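Cubby shelving

Cubby shelving, also called cube shelving, pigeonhole shelving or simply cubbies, is a kind of open furniture in which a large case is divided by upright partitions and level shelves into a grid of smaller compartments. It turns up in kindergartens, mudrooms, mail rooms, yarn shops, libraries and a great many living rooms, and most people who grew up with one at school can still tell you which compartment was theirs. The compartments usually have no doors, although baskets, drawers and little curtains are often added later on, when the owner gets tired of looking at the contents.

Name

The word cubby is a shortened and friendlier form of cubbyhole, a snug enclosed space, and it is related to an old dialect word for a small stall or pen. Pigeonhole is older as a name for a compartment in a desk or cabinet, and it comes from the nesting holes built into dovecotes, which really do look a good deal like a wall of letter slots if you stand back from them a little way. In everyday American speech the two words have drifted apart. A pigeonhole is now mostly a small slot for paper, and a cubby is anything big enough for a pair of boots and a lunch bag.

Early forms

Furniture divided into open boxes is very old, and it was used wherever a person had to keep many similar things apart and still reach them quickly. Scrolls were kept in this way, and so were spices, seeds, type and candle ends. The household inventory of the manor at Proko, drawn up in 1336, mentions "a case of many holes for the letters and the wax," and it goes on, at some length, to complain about mice. The case itself is long gone, but the complaint gives a fair idea of why lids and doors were eventually thought worth the trouble.

By the nineteenth century, mail and rail offices were relying on pigeonholes by the wall. The old sorting room at Tufa, a modest building by any standard, had its boxes numbered up to 2729, with the lowest numbers beside the stove, where the senior clerks liked to work. New clerks learned the wall by heart over a winter, and several of them claimed in later life that they could still find a family's box in the dark. A portion of the wall was saved when the building was altered, and for many years it held shoes in the town's gymnasium.

In schools and homes

Cubbies came into classrooms along with the idea that small children should look after their own belongings. A low case with open compartments suits this very nicely. A child of 3 can see a hat, reach it and put it back, and can do so without help from anyone taller. Teachers found that a child's own compartment also became a kind of home base during the day, a place to go and check on a drawing or a pine cone and then come back to the group feeling better about things.

From the classroom the form moved into the home, first as nursery furniture and then more or less everywhere. The makers Witik and Illumo both sold grids in flat boxes that could be carried home in a car and put together on the floor, and their cases were made to the same plain proportions, so that families who bought from one and later from the other could usually stand the two side by side without much fuss.
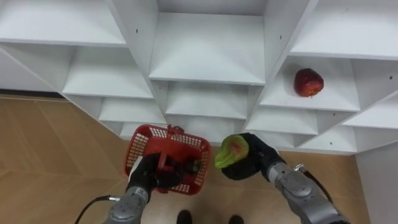
Siv Hedlund has written that the real appeal of the cubby lies in its modesty, and that a long bookshelf asks to be filled while a single square compartment looks perfectly content with one thing in it. She adds that she has never met a household that kept to this for more than a season.

Construction

Most modern cases are made of flat panels joined at right angles. The outer case does a good part of the work, and the partitions inside keep the shelves from sagging. In better work the partitions are let into shallow grooves, and in cheaper work they are held by dowels, screws or small metal pins. Solid wood, plywood, particleboard and fiberboard are all used, and each has its loyal defenders. Solid wood can be sanded and refinished for generations. Particleboard is light on the budget but does not care for damp floors, and once its edges have swelled there is very little to be done except to turn that side to the wall.

The back panel deserves more attention than it usually gets. Without one, a tall grid can lean sideways over time, a fault that carpenters call racking, and every opening slowly turns from a square into a diamond. A thin sheet nailed or screwed across the back is enough to prevent this in a small case. Larger ones are better with a thicker back or with metal corner braces, and

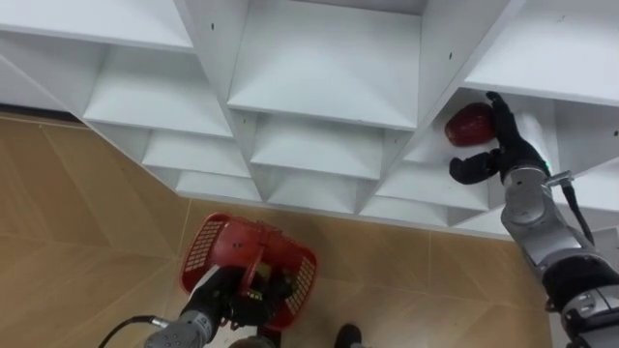
any case tall enough to be climbed should be fastened to the wall as well, preferably into a stud, whatever the back is made of. The fastening is a matter of ten minutes with a screwdriver, and it is best done before the case is loaded, when it can still be nudged into place by one person.

Compartments that are equal in size are the easiest to build and the easiest to fit with baskets. Stepped or mixed grids are more forgiving of odd objects – a globe, a fruit bowl, a tall vase that somebody's aunt was fond of – but they take more planning. Many builders draw the whole thing full size on brown paper and tape it up for a few days before they cut a single board.

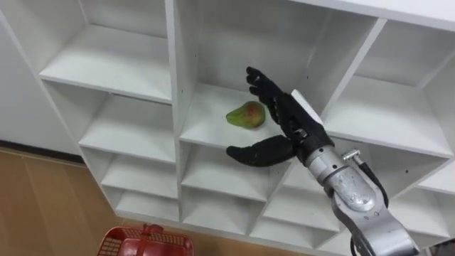

How much weight can a single compartment carry? That depends on the width of the shelf and what it is made of, so the maker's printed limit is the one to go by; the older Witik cases, for instance, were marked for 29 pounds in each opening, with the heavier things to go in the bottom row.

Arrangement

Opinions on how to fill a grid are plentiful, and most of them are kindly meant. The usual advice is to keep everyday things between the knee and the shoulder, to save the bottom row for boots, board games and other heavy goods, and to leave the top for whatever is pretty or seldom wanted. Librarians who use cubbies for picture books like to stand them face out, one or two to a compartment, and change them weekly. Knitters sort by color, or by weight of yarn, or by how guilty the yarn makes them feel.

Care

Painted and laminated surfaces want only a soft cloth, barely damp, with a dry one to follow. Corners collect dust faster than anything else in the case, and an old paintbrush gets into them better than a vacuum nozzle does. Oiled wood should be gone over once a year – April is a pleasant time for it, with the windows open – and left empty overnight before the contents go back.

See also: Bookcase, Dovecote, Letter rack, Locker, Mudroom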